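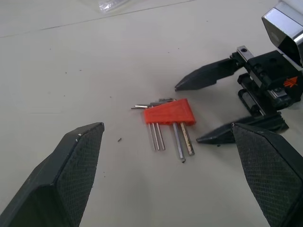
Peltiden teaches robots by hand. Our operators hold a pair of leader arms, and the robot arms on the other side of the table repeat each movement while we record it. We choose tasks that people do every day without thinking, such as lifting a set of hex keys by its orange-red holder and passing it from one gripper to the other. For a robot this is a hard lesson, as the keys are thin and have different lengths.

We started in June in one room in Vundidlow, with two arms and a borrowed desk. Now we are a team of 63 people, and 80 percent of our working time is spent at the tables. The rest goes to checking the recordings. When an operator hesitates too long or drops the object, we mark the recording and keep it in a separate folder – our customers often ask for these too.

Our task library is called Starora. It holds 316 tasks at present, each with written instructions and a short test. The control software, Sezer, was written in our own office and works with most two-arm stations.

New operators train with us for two weeks before they record for a customer. No technical degree is needed, but calm hands and patience help a lot.

Visits to our Vundidlow office are possible by appointment.

Page last updated: May 26, 2023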